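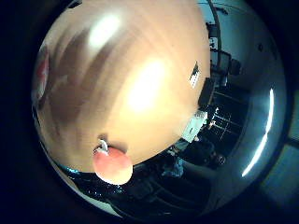 A round, pinkish-red object resembling a small fruit, at the edge of a tan surface.

Review: The Clura Collection Manager for Sports Card Investors
Oct 13, 2024

Collectors who buy and sell sports cards for profit have long kept their records in spreadsheets. A spreadsheet is inexpensive and flexible, and for a holding of modest size it remains adequate. Once a collection includes graded cards, raw cards awaiting submission, partial sets and several sales channels, however, the effort of keeping the file current begins to compete with the effort of following the market.

Clura is a desktop and mobile program intended to replace that spreadsheet. It records purchases, tracks grading submissions, estimates present value from completed sales and prepares year-end summaries. Our review desk used the paid version from the beginning of August with a test portfolio of 800 cards. Most were modern football and basketball issues, with a smaller group of vintage baseball. The same portfolio was entered in Gotetti, a competing program, so that the two could be compared on equal terms.

Setup and data entry

Installation was uneventful. The program asks for a home currency, a default sales channel and a preferred cost method, and it then opens on an empty ledger. Existing records can be imported from a spreadsheet, provided the columns are labeled in the manner Clura expects. The labels are listed in the help pages but not on the import screen itself, and our first attempt placed the parallel name in the player field for every card. The import was reversed with a single command and repeated correctly.

Manual entry is faster than we anticipated. Typing a player's surname, a year and a card number is usually sufficient to bring up the correct listing. Coverage of base cards and numbered parallels from the major releases is good. Coverage of regional issues, team giveaways and food inserts is thin, and these cards must be created by hand. Gotetti handled the older material better and recognized a number of vintage regional cards that Clura did not.

The mobile version can identify a card through the phone's camera. It performed well on cards with plain fronts. Foil finishes and refractors were frequently mistaken for one another, and the program does not always warn the user that its match is uncertain. We recommend that any card with a reflective finish be confirmed against the number on the back before it is saved.

Valuation

Most subscribers will choose the program for its valuation tools, and they deserve close attention. Clura draws on completed sales and presents three figures for each card: the most recent sale, a median over the chosen period and a trend estimate. The first two are clearly sourced, and each underlying sale can be opened and excluded if it appears irregular.

The trend estimate is less satisfactory. It gives considerable weight to recent activity, so a quarterback who plays well on national television may show a sharp increase on the strength of very few transactions. An investor who already understands how thin the market is for a particular parallel will read the figure with suitable caution. A newer investor may not. A display of the number of sales behind each estimate would address much of the difficulty. At present that information is two screens away.

Graded cards are separated by company and grade, and the program does not blend them. Raw cards are a different matter. Clura assigns them a single value regardless of condition unless the user enters a condition note, and the note field is easily overlooked. In our test portfolio, several raw rookie cards with visible corner wear were valued as though they were clean copies until the notes were added.

Grading submissions

The submission tracker is the strongest part of the program. Cards may be gathered into a batch, assigned to a grading company and marked with declared value, fee and shipping cost. When grades are entered, those costs are divided among the cards and added to the cost basis automatically. Users who prefer to divide shipping by declared value may do so - a small option, but one that Gotetti does not provide.

The break-even calculator is also useful. For each card in a proposed batch it states the lowest grade at which a sale would recover the fees. It depends on the same median prices described above and should be trusted to the same extent.

Sales and tax records

Clura supports the common marketplace fee structures and permits custom ones for card shows and private sales. Lots are supported as well, with cost divided evenly or by estimated value. Trades are poorly served. A trade must be entered as a sale and a purchase, and nothing links the two records afterward. Users who trade often will find the history difficult to follow.

The year-end summary lists date acquired, date sold, cost, proceeds and fees in a format that an accountant should be able to use. It is not a tax return and does not offer advice on whether a collector should be treated as a hobbyist, an investor or a dealer. Readers with substantial sales should consult a qualified professional on that question.

Performance and support

With 800 cards, the program responded promptly on both desktop and phone. We then enlarged the portfolio to 3,000 entries by duplicating records. Searches remained quick, but the full revaluation became slow enough that we would not run it during a busy auction evening. It can be limited to a single sport or folder, and we suggest doing so.

We sent one question to the support staff, concerning the treatment of returned items. A complete and accurate answer arrived after 3 days. A related inquiry to Gotetti was answered the next morning.

All records can be exported in full at any time, including after a subscription has lapsed. We consider this essential in any program that holds financial records.

Assessment

Clura is well suited to investors who submit cards for grading regularly and who need a reliable cost basis for each one. The ledger is sound, the submission tracker is excellent and the sales records are orderly. Collectors of vintage and regional material will be better served by Gotetti, as will those who trade more often than they sell. The trend estimate should not be used alone as the basis for a purchase.

Overall rating: 7 out of 10

Recommended for: modern card investors with frequent grading submissions
Less suitable for: vintage specialists, frequent traders
Version tested: paid subscription, desktop and mobile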